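Bite: README

Statesach group, Trulthorpe site. Release notes and data card in one file.

What this is

Bite is a method for picking up small cloths from soft surfaces using one wrist camera and a two-finger gripper. The release holds the demonstrations, the trained weights and the evaluation logs. The code for the arm itself lives in a separate repository called Jillberg, and you will need it if you want to run anything on hardware.

Most earlier work we compared against picks cloth from a hard table. A padded top gives way when the fingers press on it, so the height of the surface is no longer a fixed number. Bite learns when to stop going down from the camera view alone. There is no force sensor and no depth input.

Contents

demos/ – 1,536 demonstrations, one folder each
weights/ – two checkpoints, base and final
eval/ – logs for 154 test runs
splits/ – train and validation lists
tools/ – playback and conversion scripts

Each demonstration folder has a video file, a table of arm poses and gripper widths, and a short text file with the start and end times of each phase. Times are in seconds from the start of the video. Gripper width is stored in millimetres between the fingertips, measured at the tip and not at the base of the finger.

How the data was collected

An operator guided the arm by hand through the whole pick. Between demonstrations the cloths were moved, refolded or swapped. Cloth colours were written down, but fabric type was not, and we regret that now.

We left out 54 recordings in which the video and the pose table had drifted apart. They are not in the release. Folder numbers were not changed afterwards, so there are gaps in the sequence and scripts should not assume otherwise.

Method in short

The policy takes the last two camera images and the current gripper width. It gives back a small movement of the wrist and a target width. A second output, which we call the bite signal, says whether the fingers are low enough to close. The fingers only close when the signal has stayed high for four steps in a row. With a single step the gripper often closed early and skimmed over the top of the fabric.

Training ran for 4,000 steps on the base checkpoint and the same again for the final one, with the image crops turned on for the second part only.

Results

Of the 154 test runs, 121 ended with the cloth lifted clear of the surface. The most common failure was pinching the cover along with the cloth. Thin cloths lying flat were the worst case. Folded or bunched cloths were a good deal easier, and a checkpoint trained only on those does poorly on flat ones.

Known problems

Pale cloth on a pale cover is often missed when it lies near the edge of the view. Strong colours are found sooner, so please report results by colour if you can.

The bite signal sometimes goes high over bare fabric. Raising the threshold helps, but it slows the approach.

Camera view

The wrist camera looks along the fingers, and both tips stay in view when the gripper is wide open. In this view there is bare grey fabric between the fingers, with a red cloth and a white one at the far left.
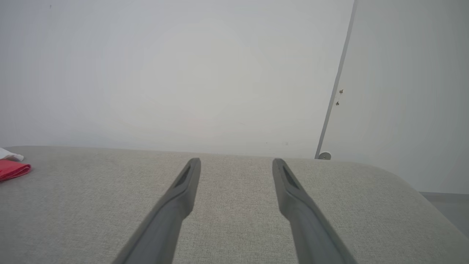
Running the playback tool

Install the packages in tools/requirements.txt, then point play.py at any demonstration folder. The space bar pauses and the arrow keys step one image at a time. Gripper width is printed in the terminal, next to the phase name. On older machines use the --half option, which plays the video at half size and leaves the tables untouched.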